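Three Weeks of Packing Lunch

Since February I work with Golnar on the snack table, and I want to write a little about how it goes, before I forget the first mistakes.
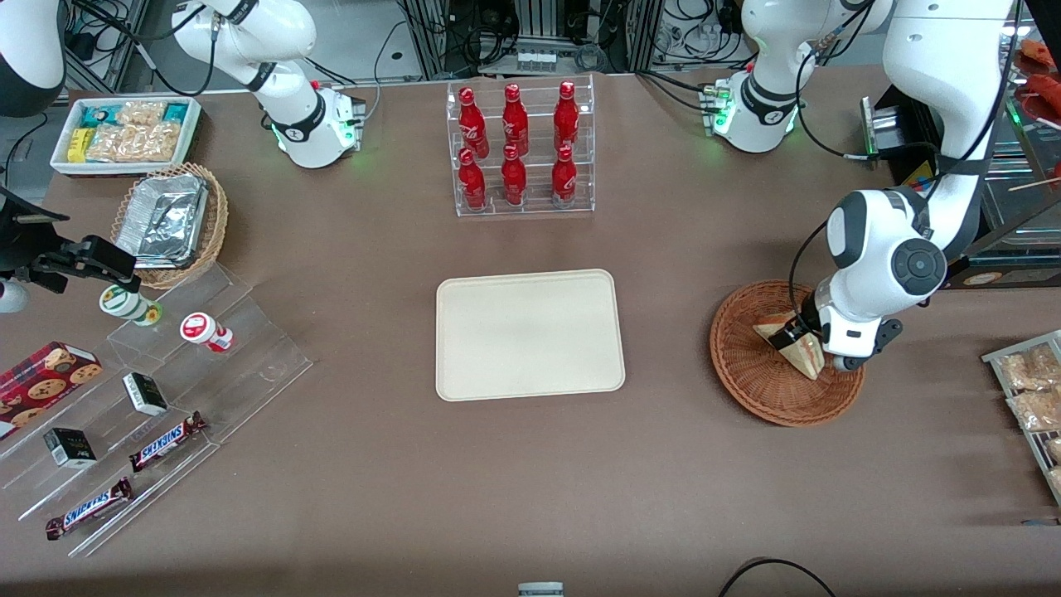 Our goal is 3000 good episodes. This morning we have 2637, so you can imagine that I think about sandwiches also when I sleep. One episode is short: the arm takes the sandwich from the basket, it goes to the tray, and then the other items follow in the order that the script gives.

My first mistake was that I was too tidy. I put each thing in the same place every time, and the model we trained from these episodes was very good only for that place. When Corrado moved the basket a few centimeters, it closed the gripper on air. Now we change the positions after every 30 episodes, and I try not to be neat.

The second mistake was to throw away all the slow ones. If I miss the grasp and try again, and the second try is clean, we keep it. Golnar marks it with "retry" in the notes. She is more strict than me about squeezing the bread, and we still discuss this almost every day.

The chips bags are the hardest for me. They slide, and through the leader arms I feel very little. If someone has a good method for soft bags, please write to me.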